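Home | Diary | Letters | Contact

Monday
By Hajar Fahmy

Woke at 3 with the knee again and gave up on sleep. Read the Halico tenancy papers at the kitchen table until it got light. The rent goes up in September, and the new figure is on page 2, in smaller type than everything else.

Walked to Gelley for bread. The 541 went past with its lights off and didn't stop, so I walked back as well. My knee was better for it.

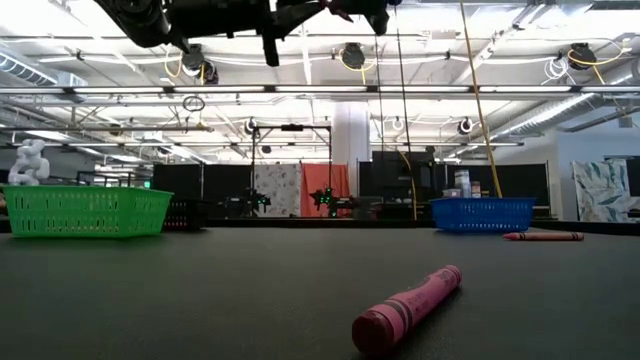

Hajar Fahmy

Mother called before lunch. She has decided to sell the piano and wants 200 for it. I said that was low. She said it was out of tune and so was she, and then talked for a long time about the neighbor's fence. I wrote to Groen afterward to ask whether they move pianos - no answer yet.

Spent the afternoon on the bedroom closet. Two bags to give away, one of paper. I found the letter from Liltotport that I was sure I had thrown out, and read it

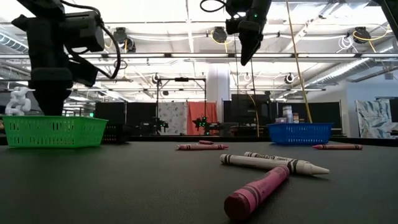
twice before putting it back in the same shoebox. I may answer it this week. I have said that before.

Soup for supper, too much salt. Rain after eight. Left the window open a little and went to bed with the radio on.

Recent entries
The bus strike
Mother's piano
A cold week in Gelley
Paint for the hall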